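Clundine, 30 août 2023

Petit fil sur le tri de la visserie. J'ai repris tout le stock de l'atelier de Clundine, 2 000 références sur le papier, beaucoup moins dans les tiroirs.

Point de départ : des boîtes de récup, des sachets sans étiquette, des vis à bois mélangées avec du métrique. Pour trouver un écrou M6 il fallait vider la moitié d'un tiroir sur le plan de travail.

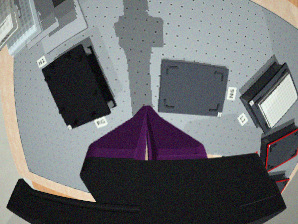 Surface perforée, bordure en bois clair.

Première règle que je me suis donnée : tout ce qui n'est pas identifié en 30 secondes part dans le bac « divers ». Le bac divers est relu en novembre, et ce qui n'a pas servi va à la ferraille.

Deuxième règle : le diamètre d'abord, la longueur ensuite. J'avais commencé par la longueur, comme chez Giannakopoulos où j'achète au poids. Mauvaise idée, on ouvre chaque casier deux fois.

Les rondelles restent à part. Les ranger avec les vis paraît logique et ça finit toujours au fond du casier.

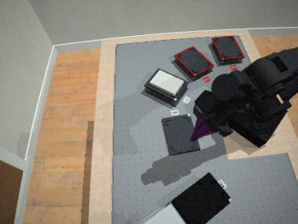 On me répond que trier par diamètre ne sert à rien quand on travaille surtout le bois, et qu'il vaut mieux classer par usage : terrasse, charnières, placo.

Ça se défend. À Novitdale ils font comme ça et ils s'en sortent. Chez moi la même vis sert à trois choses, donc elle se retrouverait dans trois casiers — et je rachèterais ce que j'ai déjà. 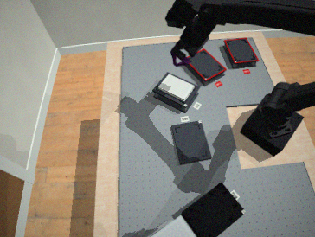

L'étiquetage m'a pris plus de temps que le tri. J'ai essayé le ruban, le feutre, puis les étiquettes imprimées Stiklow, qui se décollent au premier coup de chiffon gras. La couleur tient mieux. Un bac à bord rouge comme celui-là, sur un tapis gris-bleu, se repère sans lire quoi que ce soit. J'ai donc gardé le rouge pour l'inox, que tout le monde confond avec le zingué.

Pour le reste, feutre à peinture directement sur la façade du tiroir. Moche mais lisible de loin.
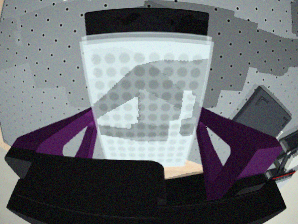

Il me reste les chevilles, que je repousse depuis le début. Diamètre, longueur, matériau support : je n'ai pas encore trouvé d'ordre qui me convienne. Si vous avez un système qui tient depuis plus de 2 ans, je prends.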